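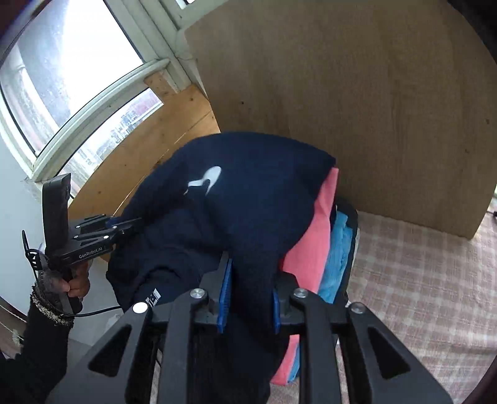
I have an opinion about sweatshirts and I've been boring people with it since Christmas, so now it's your turn. Sweatshirts should not be folded into little rectangles and stood up in a row in a drawer. T-shirts, sure. Pajama pants, fine, go for it. But a sweatshirt is a big, lumpy, good-natured thing and it wants to lie down.

I should say I'm not a slob. I fold. I fold quite a lot, and I fold on a pink and white plaid cloth that I spread out for the purpose, like some people have a special cutting board for onions. I like the little squares to line the edges up against. What I'm complaining about is the idea that has crept into everybody's house over the last few years that one kind of folding is correct and the rest of us are just piling.

It got into my house through my sister-in-law, Ayten Yazıcı, a person I love, who came to stay for a week in May and redid my dresser while I was at work. She did ask! I said yes because I thought she meant she'd put away the basket. I came home and every drawer looked like a filing cabinet. Everything was on its edge. I could see all of my T-shirts at once, including several I'd been hoping not to see again.

And I'll be fair to her, because the T-shirt drawer was wonderful. It's still that way. A T-shirt folded in half, then in half again the long way, then in thirds, will stand up by itself next to its neighbors like a slice of toast in a rack, and you can pull one out without wrecking the other ones. Before that, I had the classic two-pile system, where you wear the top four shirts all year long and the bottom ones might as well belong to a museum. I wore a yellow shirt in June that I hadn't worn since I lived in Toledo. People said nice things about it.

So, T-shirts: converted. I'd even say the same for thin sweaters, dish towels, leggings, and kids' stuff of any kind (small clothes stand up beautifully, it must be all that nothing in them).

The sweatshirt drawer was another story. Ayten had given them the same treatment, and for about a day it looked terrific. Then I took one out. The rest of them exhaled. I don't know how else to put it. The one on the left leaned over into the gap, the one behind it came unrolled at the sleeve, and by Thursday I had a drawer of half-collapsed bundles that wouldn't close without a hip check. I refolded them. I watched a video. I refolded them tighter, and then every sweatshirt I owned had a hard crease straight across the front that made me look like I'd been mailed to myself.

Here is where the believers will say I did it wrong, and maybe so. There's a version where you tuck the sleeves in a zigzag and roll the hood down (my hoods are on a separate list of grievances) and press all the air out with your forearm. I've done that. It takes forever, and you end up with something the size and density of a loaf of rye bread, and then the drawer's too shallow for it anyway. My dresser is an Ornen, the cheap one with four drawers that I got for 64 dollars from the previous tenant of apartment 211, and those drawers were designed for somebody who owns handkerchiefs.

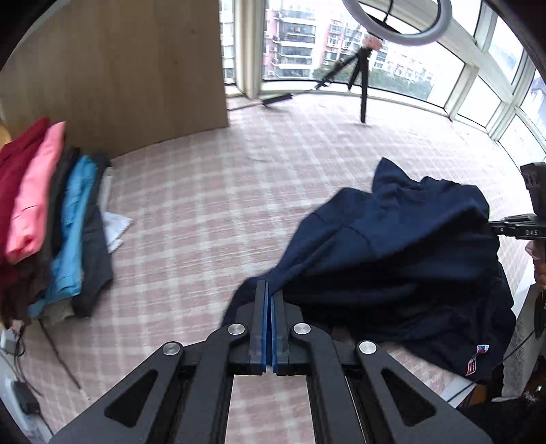 *The navy sweatshirt, nowhere near folded yet, with the finished ones off to the left.*

Take the navy one. Any sweatshirt will give you trouble but I find the dark ones are the worst for it, because you can't see what you're doing. On a white shirt you can see every seam and every shadow, and you know right away which way is up. Navy on navy just eats the light. You grab what you're sure is a shoulder, lift it, and up comes a bunch of fabric from somewhere in the middle. The whole thing folds over itself and now there's a sleeve inside, or under, or possibly both. I go looking for a label at that point. Find a label and you've found your bearings, at least if you remember where the labels are supposed to be on that particular shirt, and mine are never where I remember.

Compare that with the stack you get when you give up on standing things in rows. Pink, light blue, navy, flat on top of each other with the big thing on top. The big thing can be as casual as it likes up there. It drapes a bit. A sleeve wanders off down the side. Who's it hurting? You can still get at it, and really you can get at it faster than anything else in the house, and the sweatshirt is precisely the item of clothing you want in a hurry. You want it at six in the morning when the floor's cold. You don't want to be extracting it.

I brought all this up at dinner with my neighbor Ronaldo Evangelista, who sold menswear for years at a store called Modorero back when there were such stores, and I figured he'd take Ayten's side since he irons his jeans. He didn't! He told me they never stood anything up at Modorero, ever. Shirts flat on the shelf, sweaters flat on the table, and the heavy knits in short stacks so the bottom ones wouldn't get squashed. They used a board for folding, a plain stiff board about the size of a magazine, and you put it on the shirt's back, folded the sides over it, folded the bottom up, and slid it out. He still has one. He got it out of the closet right there, in the middle of dessert, and folded my cardigan.

His rule was that a stack ought to be no higher than your hand is long. I tried it and I think it's right, or right for me. The trouble with my old piles was never that they were piles. They were just too tall. A short pile of thick things behaves itself. You lift two, take the third, put two back. A tall pile is a landslide that hasn't picked its day.

So that's my compromise, and I've lived with it for long enough now to recommend it. Thin stuff goes on its edge in a row. Thick stuff lies flat in a short stack, on an open shelf if you've got one or across the top of a chest if you don't. Sweatshirts go on the very top, folded in whatever way you can manage in ten seconds. Mine is: arms across the chest, bottom up to the collar, done. If one side comes out wider than the other, I turn it so the good side faces out.

I know what's coming, because Ayten has already said it on the phone. What about the look of it? A row of folded things, all the same height and leaning the same way, does look great. I fold mine on the plaid and push them over to the left as I finish, side by side, and I get a real kick out of watching the row get longer. But it's a kick you get while folding. I'm not standing in front of the open drawer all day. I open it in the dark half the year.

There's a money side to this too, and it bugs me more than the rest. As soon as you decide every piece of clothing has to stand up, you need things to hold it up. Dividers, bins, those fabric boxes with cells in them like an egg carton. Vemeck makes a spring-loaded divider that a coworker of mine swears by, and it probably does what she says, but I'm not buying hardware to get a sweatshirt to do something it doesn't want to do. You can spend a silly amount of money making a drawer work harder than it has to. A shelf just sits there. Gravity comes with the apartment.

And laundry is already enough of a job! I figure I spend most of Sunday evening on it one way or another, and what I want from any folding method is that it gets me to the end while there's still some evening left. The row method makes me slow down for the thick stuff, and the thick stuff is what comes out of the dryer last and stays warm longest and makes me want to put my face in it and quit. I'd sooner quit. Fold the shirts properly, give the sweatshirts a quick once-over, drop them on the stack, go watch something.

I'll leave one door open. If you've got deep drawers, really deep ones like on an old farmhouse dresser, I'm told thick things will stand up fine once the row is packed snug from front to back. My mother's friend does it with ski sweaters. She lives 2000 miles away, so I haven't been over to check, and I notice she only takes them out for winter. I could make anything stand up if I promised to leave it alone till November.

Ayten's coming back in the spring. I've cleared her a drawer for her own things and she can fold them on edge, on end, or in the shape of swans if she wants. The shelf stays how it is. Ronaldo has offered to lend her the board.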